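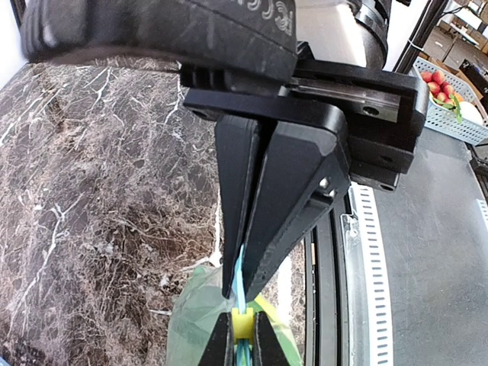
Vol. 34, Issue 2, p. 400

Figure 2. Matte black housing with white lettering, angular black plastic parts with ribbed grooves, and a flat silver metal rail.

4. Results: how people talk about black things

4.1 One colour word, many surfaces

We began the Bino project with a worry that black would be dull. Earlier work on everyday colour talk has mostly gone to the blues, greens and pinks, where speakers have plenty of fancy names to reach for, and black tends to be handled in a sentence or two. A speaker says "black" and the matter seems closed. We are delighted to report that our speakers did nothing of the kind. Across the 3,626 descriptions in the Bino collection, black objects drew some of the longest and liveliest answers we have, and hardly any of that extra talk had to do with the colour as such. It had to do with the surface.

The reason is easy to see once several black materials sit close together (Figure 2). A smooth curved housing in a matte finish and a blocky part with grooves in it are both black, and any speaker would call them so, yet they do not look alike. Light spreads over the first and is broken into strips by the second. If the colour word is the same for both, a speaker who needs to tell them apart has to find the difference somewhere else, and our speakers looked for it in shine, texture, weight, wear and age.

The pattern held in both towns. Speakers in Estar gave shorter answers overall than those in Edis, as they had done for every other colour in the study, but the gap narrowed for black and nearly closed for black plastics. We had expected the more talkative group to pull further ahead on a hard task. What we found was that a hard task got everybody talking.

4.2 Shine words

The largest family of added words dealt with shine. "Shiny", "matt", "dull", "flat", "glossy" and "satin" all turned up in both towns, with "shiny" well in front. "Matt" was used with great confidence by anyone who had recently painted a room and was avoided by many who had not. One Edis speaker, holding a saucepan handle, offered "matt, or is it eggshell, whichever one you can't wipe", and we have been fond of that answer ever since, as it sorts the finish by what happens with a damp cloth.

"Dull" caused the most trouble for our coding. It could be a plain report of low shine, or a mild complaint, and often the recording did not settle which. A black comb was "dull but I like it dull". A pair of shoes was "gone dull". In the first the finish was made that way and in the second it was lost. We ended up with two codes, made-dull and gone-dull, and the split turned out to be very useful. Gone-dull almost never appeared with plastic goods. Speakers said of old black plastic that it had gone grey, gone chalky or gone white at the edges. Leather, lacquer and polished stone went dull. The difference was so steady that we could often guess the material from the verb and the word after it, with the object hidden from the coder.

White lettering on black goods was mentioned more than we had planned for. Several speakers used the brightness of the letters as a measure for the black round them, saying that a casing "must be a proper black, look how the letters jump out". Others worked in the opposite direction and described the letters first, as though the black were a page they had been printed on. We had not given lettering a code at the start and had to go back over the Estar recordings to add one. It was well worth the extra weeks.

4.3 Likeness words

The second family was made up of likenesses: black like coal, like liquorice, like a wet road, like the inside of an oven. These are a joy to collect. They are also more orderly than they seem at first. Likenesses to coal and soot went with rough or powdery surfaces, while liquorice, treacle and olives went with smooth ones that gave back some light. Tyres stood for anything that looked as if it might bend. Nobody in either group used "jet", although it was on the list of words we had handed our coders, and "ebony" came only from a retired piano teacher who used it for actual ebony.

Older speakers reached for stoves, coal scuttles and telephones. Younger speakers reached for phone cases and games consoles. A likeness of this sort needs an object the speaker has handled many times, so the set of likenesses will move on as the goods in people's houses do. We should very much like to see the same task run again in a generation's time.

There was a pleasing quirk in the Edis material. Speakers there used "stove" as a describing word in its own right: a stove handbag, a stove jacket. We took it at first for a family joke, until it appeared in a household on the other side of town, and then in several more. It means a deep black with a slight greyish bloom, and speakers were firm that it cannot be used of anything glossy. When Sarita Prajapati, who led the Edis interviews, tried it out on a patent leather belt, she was put right at once by a boy of nine. We know of no mention of this use in print and give it a fuller treatment in section 5.

4.4 Bare metal beside black

Our third finding concerns what sits next to the black. Objects with a strip or edge of bare metal were described differently from objects that were black all over, and the change was to the black, with the metal itself usually passed over in a word or two. Beside bare metal, black was more often called "plain", "hard" or "solid". Alone, it was more often called "deep" or "soft". The effect was strongest with household tools and kitchen goods and weakest with clothes, where a metal zip or buckle made little difference to the answers.

We think two things are at work. One is simple contrast. A bright strip gives the eye something to compare with, and a black that seemed rich on its own may look flatter in that company. The other is a matter of kind. Bare metal tells the speaker that the thing is meant for work, and words such as "plain" and "hard" belong to talk of working things. The present data cannot pull these two apart. A fair test would keep the object the same and swap the strip, and we have begun to put one together using a set of drawer handles.

The metal words are worth a short note all the same. "Silver" was by far the most common and was used for steel, tin, chrome and brushed aluminium without any sign of doubt. Speakers did not mean that the part was made of silver, and none of them thought we might take it that way. "Steel" was kept for knives, sinks and anything the speaker had bought new with the word on the label. In colour studies "silver" is sometimes left out as a material name that has strayed into the wrong list. For our speakers it is a colour word through and through, and a hard-working one.

4.5 Disagreements within households

We interviewed households together where we could, which the Chala guidelines advise against on the grounds that one voice will lead the rest. In our experience the others do not follow for long. Some of the best material in the collection comes from two people disagreeing over whether a coat is black or navy, and the black objects set off this kind of talk again and again. The usual course was for one speaker to carry the object to a window. Daylight was treated by everyone as the final judge, even in houses where the coat was only ever worn in the evening.

What interested us was the vocabulary that came out along the way. A speaker defending "black" would bring in words for purity: "true black", "proper black", "just black". A speaker on the other side would bring in a second colour, and nearly always as a thing lying beneath: "there's blue under it", "it's got a brown underneath". The picture is of black as a top layer through which another colour may show. The same picture was present in talk about plastic, where no such layer exists, and about dyed cloth, where a speaker might have good reason for it. We find this one of the most appealing results in the whole study, and it deserves far more room than we can give it.

4.6 Limits of the material

The objects were drawn from what people had at home and were happy to show us, so there is a heavy lean towards kitchens, hallways and coats. Cars are missing altogether, a real loss given how much people enjoy talking about car paint. Lighting was whatever the room offered. We noted whether lamps were on but did not measure anything, and the shine words in particular should be read with that in mind. A small batch of Estar recordings was made in July, in much stronger daylight than the rest, and these contain more uses of "shiny" than we would otherwise expect. We have left them in and marked them in the data files, so that anyone who wishes to run the figures without them can do so.

The coding scheme, including the late addition for lettering, was closed on 31 January 2025. Recordings made after that point are not drawn on in this section, though a few of their likenesses were too good to leave out and appear in the word list at the back.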